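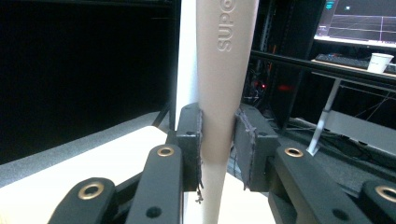 Unit 4 of the kitchen equipment course deals with hand utensils: what they are made of, how they are marked, and where they are kept between uses. Bring the unit sheet to the practical, as the storage exercise refers back to it. The first thing to do with any utensil is look for marks. They may be printed, stamped or moulded, and they may run across the piece or along it. The letters SUPO, for instance, are raised from the beige surface and run lengthwise, so the piece has to be turned sideways to read them. Copy letters exactly as they stand. If you can only read part of a word, write down that part and leave the rest blank.

4.1 Marks and what they tell you

A mark may be a maker's name, a material code, a temperature limit or a batch number. A maker's name on its own says nothing about heat. For that you need the packaging or the supplier's sheet. File the supplier's sheet under the item type, with the date of purchase written in the top corner. Raised lettering holds grease in the corners of the letters and should be brushed when the utensil is washed. Printed marks wear off, so copy them down when the item is new.

4.2 Handles and heads

Wood: wash by hand, dry upright, oil when the surface looks dull. Do not leave it standing in the sink.
Plastics: check the edge of the head for melting, roughness or stains. Throw out any head that sheds bits.
Metal: check the rivets and the neck, where the head meets the handle.
Joined pieces: hold the head still and twist the handle gently. There should be no movement. Food and water collect in a loose joint.

4.3 Storage

The three usual arrangements are the drawer, the jar and the hanging stand. A drawer keeps off dust but hides the heads, and people rummage. A jar takes little room, though wet handles stood in it will sit in whatever drains down. A hanging stand leaves the heads in the air. It needs a level surface and some clearance all round. Load a stand on opposite hooks in turn, and keep the heaviest pieces from ending up on one side.
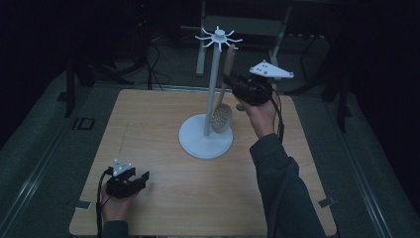
Should a skimmer be dry before it goes on the stand?
Shake it over the sink and wipe the handle first. The head can finish drying as it hangs, but a wet wooden handle should be dried with a cloth. Wipe the base of the stand at the end of the session if water has dripped on it.

4.4 Practical task

Choose one slotted utensil and one solid one. For each, fill in the record card: type, head material, handle material, marks, condition, place of storage. If you are not sure of a material, write "not known". Wundton trays are for clean items and Lapointe trays for items waiting to be washed. Return both to the lower shelf.

Cards go in the Unit 4 folder. Reading for Unit 5 is the section on knives and boards, up to the table of edge angles.

Handout revised 2022-11-27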